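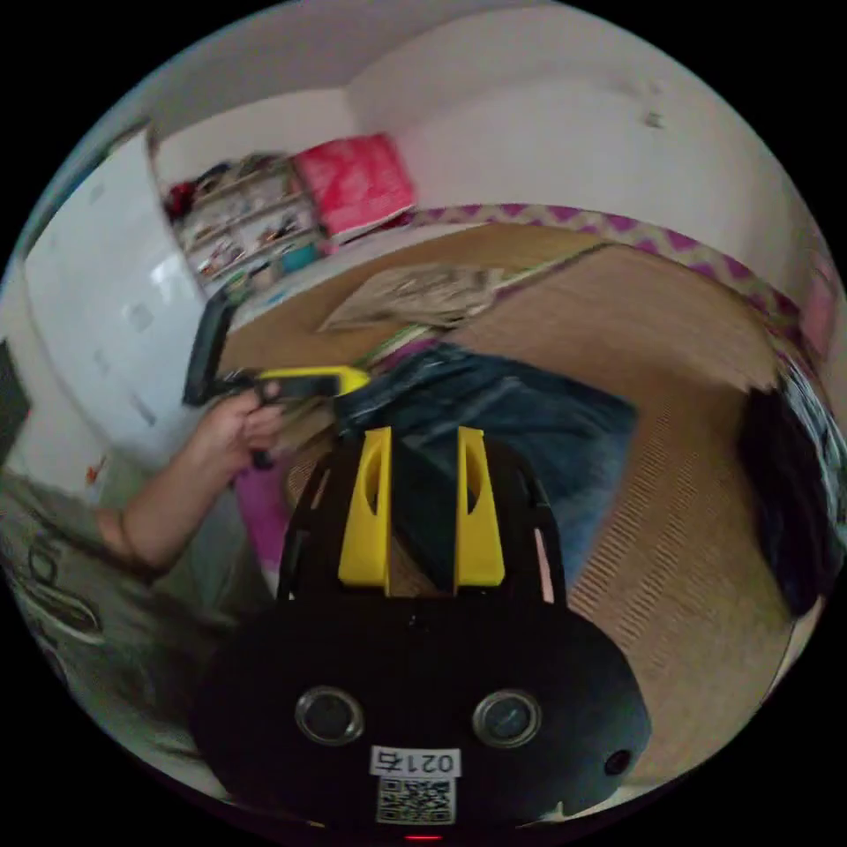

Rikholm Handheld Gripper, Pair

I've been putting off writing this page because I wanted to live with these first, and now I have, so let's go! We've carried the Rikholm handhelds in the shop since September and they're the thing people email me about the most. If you're collecting manipulation data in real homes (bedrooms, closets, laundry on the floor, all of it), this is the kit I'd point you to.

The fingers are yellow flat plates with an oval cutout, and they stand parallel, so picking up the edge of a cloth feels a lot like pinching it between two rulers. Takes an evening to get used to. Denim is easy. Thin T-shirts are harder, and I still end up chasing a sleeve now and then. My trick is to come in low and let the fabric bunch up a little before I close.

Every unit has a white label on the front with its number and a QR code. Scan it before you start and your recordings get filed under the right gripper. Please do this! I skipped it one Saturday and spent the evening sorting clips by hand.

What's in the box
2 grippers
4 spare finger plates
Charging cable, two-ended
Soft carry case (Vukby, the good one with the stiff bottom)
Quick start card

Battery life is 40 minutes of steady recording for me, a bit less if I leave the preview running on my phone. Charging back up is slow, and that's my one real gripe. If you're planning a full day, get the Bhutto charging dock as well and swap between two pairs.

Price is $1167 for the pair. Single grippers are back in stock too, but most folding tasks want both hands, so think about it before you save the money.

Will it fit the older Skerkberg finger plates? Yes, with the adapter ring, sold separately. They're a touch narrower and I like them for socks.

Can I use it on the floor? Sure, I do most of my folding practice down there. Wipe the fingers afterward, they pick up lint like crazy.

Orders ship in 6 working days. Returns are fine as long as the label is still on the unit and readable.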